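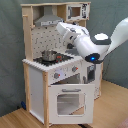 2 min read · 478 views

Play kitchen: keep the pegboard or paint over it?

dungate_mom
Got the wood and white one put together finally!! My two are obsessed with the little pot, it lives on the stovetop. Question though, is the pegboard back worth keeping? I've got S hooks for it but they drop off every time someone slams the oven (so, constantly). Thinking of painting it sage.

grirnus77
Don't paint it! Paint clogs the holes. Pinch the hooks shut with pliers, took me 12 minutes.

dungate_mom
Ok but then the kids can't move them, and moving them is half the fun for mine. Pot's always over the burners anyway, never on a hook.

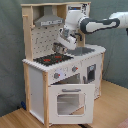 Farah
I'm with grirnus on the paint, but no pliers. A dab of putty behind each hook and they still come off when you want. Ours has held since October.

grirnus77
Putty gets gross. Pliers.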